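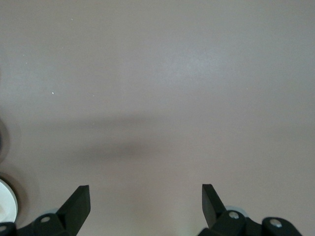 wrist_notes wrote:
My reading of the protocol differs from the one given in the opening post. The protocol states that an episode begins when the operator takes control. It does not state that an episode begins when the gripper reaches an object. If we trim the approach, the learning system will never be shown how to get from an open gripper over bare surface to a first contact.

Posted 15 July 2019

Dravis_ops wrote:
The opening post did not ask for the approach to be removed. It asked whether long approaches should be shortened before the set is handed over to the Trornwood group. In the tabletop set there are 250 episodes, and in 15 of them the operator waits above the surface with the fingers open for longer than the task itself takes. Those are the ones under discussion.

flatfield wrote:
Members are reminded that the wrist view and the overhead view serve different purposes. From the wrist, an episode may show very little for some time: the fingers, the surface, the shadow of the arm. A reviewer who sees only that view may mark the stretch as idle when the arm is in fact moving slowly. Please check the joint record before marking anything idle.

Dravis_ops wrote:
The joint record was checked for all 15. In 2 of them the arm is moving. In the others it is still.

wrist_notes wrote:
Then I would keep the 2 as they are and have no objection to shortening the rest, provided that the original files are retained and the cut is entered in the log. I would object to any cut made without a log entry.

clalent_reader wrote:
I must disagree with the previous post. At Clalent we shortened pauses in an earlier set and later regretted it. An operator often stops in order to decide which object to take first. Once the stop is removed, the arm appears to change direction for no cause. Our trained policy became hasty near the edges of the view, where objects are only partly seen. We restored the pauses and the behavior improved. I cannot claim that the pauses were the only difference between the two runs, as the lamp had also been moved.

flatfield wrote:
With respect, the lamp may account for all of it. A change in lighting moves the shadow of the gripper across the surface, and a small set gives the system no reason to ignore that shadow. Was the first run repeated under the new lamp position?

clalent_reader wrote:
It was not. The point is accepted. I maintain my view on the pauses, but I withdraw the comparison as evidence.

s_bench4 wrote:
May I raise a related matter. The Śliwiński checklist, which several of us follow, requires the surface to be wiped before each session. It is silent on crumbs and dust that collect during a session. Our reviewers have begun to reject episodes in which small white specks can be seen on the surface. Is this the general practice?

wrist_notes wrote:
It is not our practice, and I would advise against it. Specks of that kind will be present wherever the system is put to use. Rejecting them gives a cleaner set and a weaker one. Our rule is that an episode is rejected for debris only if the debris touches a task object or is picked up by the fingers.

Dravis_ops wrote:
We apply a stricter rule. Where a speck stays in the same place across a full session, the system may learn to use it as a landmark. We therefore wipe the surface between blocks and keep whatever settles within a block.

s_bench4 wrote:
Thank you both. We shall adopt the second rule and return the rejected episodes to the review queue.

flatfield wrote:
Returning to the original question, I propose the following wording for the shared guide: "Still periods with an open gripper shall be kept in the source file. A shortened copy may be issued if the start and end of each cut are logged and the joint record confirms that the arm was at rest."

clalent_reader wrote:
I can support this wording if the words "on request" are added after "issued." A shortened copy should not become the default.

Dravis_ops wrote:
We would prefer the text without the addition. The Trornwood group has asked for shortened files in every delivery so far, and a separate request each time serves no purpose.

wrist_notes wrote:
A standing request would satisfy both positions. I suggest that the wording be left open for comment until the guide is next revised in August. Until then, please send full-length files, and keep the log with them in the same folder.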